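Inicio | Archivo | Automatización | Notas de planta | Sobre mí

Lo que la simulación no cobra: notas sobre la automatización de la cocina de Brisia

Última actualización: abril

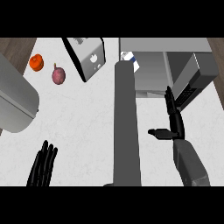 Encimera virtual, vista superior. Mano derecha junto al panel de lo que hace de microondas.

Llevo cuatro meses asignado a la parte de integración del proyecto de Tresstead en la cocina central de Brisia, que prepara 1497 raciones por turno para comedores de empresa. Mi trabajo consiste en que las tareas definidas en simulación se correspondan con tareas que alguien hace en planta. La correspondencia es peor de lo que figuraba en la oferta.

El catálogo inicial tenía 461 tareas. Procedía de una consultora, Perano, que pasó dos semanas en la cocina con una hoja de cálculo y descompuso cada puesto en acciones elementales: coger, colocar, abrir, pulsar, verter. El método es razonable para el puesto de regeneración, donde casi todo es abrir una puerta, introducir una bandeja y pulsar un programa. Para el puesto de verduras sirve de poco. Un pimiento y una cebolla sobre una encimera despejada son un problema de agarre resuelto con tolerancias cómodas. Una caja de pimientos con tres tocados en el fondo es un problema de criterio, y en el catálogo no hay ninguna fila para eso.

Pulsar teclas merece un párrafo aparte. El error admisible en un teclado de membrana es de pocos milímetros y la política de control tiende a aproximarse bien y a rematar mal. Nazar Demchenko, que mantiene el entorno, separa en los registros «llegada» y «contacto» como sucesos distintos. Antes se contaban juntos y las cifras que se enseñaban a dirección eran bastante mejores. El cambio de métrica le costó una reunión desagradable. Yo lo considero la decisión técnica más útil del trimestre.

En cuanto al personal, los efectos han llegado antes que las máquinas. Desde que existe el catálogo, los partes de trabajo usan sus códigos. La encargada de regeneración ya no anota «repaso de cámaras»; anota los códigos 112, 113 y 118, y el tiempo que dedica a avisar a un compañero de que una junta cierra mal no aparece en ningún sitio. Dos personas del turno de mañana pidieron el cambio a tarde por este motivo — en la tarde todavía se rellena el parte antiguo, por un retraso informático.

También hay mejoras, y conviene registrarlas. La carga manual de bandejas en el nivel superior del horno, que provocaba la mayoría de las bajas por hombro, quedó marcada como primera candidata a automatizar y mientras tanto se ha prohibido a una sola persona. Eso podría haberse hecho hace años sin ningún robot. Se hizo ahora porque el análisis puso un número junto a la tarea.

La formación es el punto más flojo. Se ofreció un curso de supervisión de celdas a toda la plantilla, en horario de 17:00 a 20:00, incompatible con el turno de tarde y con cualquiera que recoja niños. Terminaron el curso los que ya venían de mantenimiento. He propuesto dividirlo en bloques de 45 minutos dentro de la jornada; la respuesta fue que se estudiará tras la primera fase.

Sobre plazos: Chornovol, el proveedor de los brazos, fija la entrega para después del verano. Hasta entonces el trabajo seguirá en el simulador, donde cada configuración se repite 1000 veces variando la posición de los objetos y la iluminación. La altura de la encimera no se varía. En la cocina hay tres alturas distintas, resultado de dos reformas, y el personal se reparte los puestos en función de ellas. Lo he anotado como incidencia abierta, prioridad media, sin responsable asignado.

Este sitio utiliza cookies propias para recordar sus preferencias. Aceptar | Configurar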